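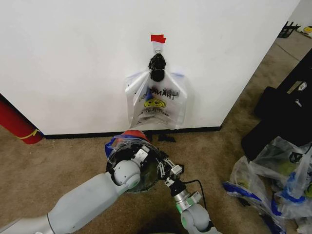
Thank-you bag on a wall hook.

I stopped buying trash bags for the small bins in April. We had a cupboard in the kitchen at Stekstead that would not close, and what kept it from closing was other bags. Grocery bags, takeout bags, the thin ones from the fruit stand. I pulled them all out one evening and counted. There were 100, give or take nothing, because I counted twice.

My rule now is simple. Bags with a hole go to the store drop-off. Bags without one get folded flat and put in a shoebox, and when the shoebox is full I stop taking new ones. It took me two tries to get the folding right. Fold the bag in thirds the long way, press the air out toward the handles, then roll it up from the bottom.

Kaj Bjarnason, who lived upstairs from me in Munau, used to tie his in knots. It's faster, but the knots are a pain to undo when your hands are full of potato peelings. He also kept bread bags, and I have come around to that. They are the right size for half an onion. 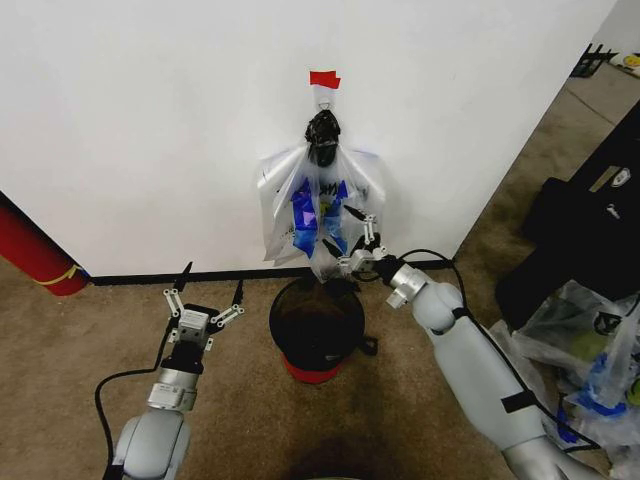
Clear bag, white wall.

The bathroom bin takes a small grocery bag with the handles looped over the rim. The bin by my desk takes the same size but only gets emptied twice a month, mostly paper. For the kitchen I still buy proper bags. I tried doubling up the thin ones and it leaked on the stairs -- coffee grounds, all the way down to the mailboxes.

I carry two cloth bags now and forget them in the car half the time, so the shoebox still fills up slowly. It was full again last week. I took a handful to the Räsänen market, where the woman who sells eggs is glad to have them, and she gave me 5 eggs for them, which seemed like a lot.

Next I want to deal with the jars.

Recent posts
The drawer with the batteries in it
Brarnness by bus
What I did with 1,000 buttons
Soup, again

Home | About | Archive | Contact

This site uses cookies. By continuing to read you accept their use.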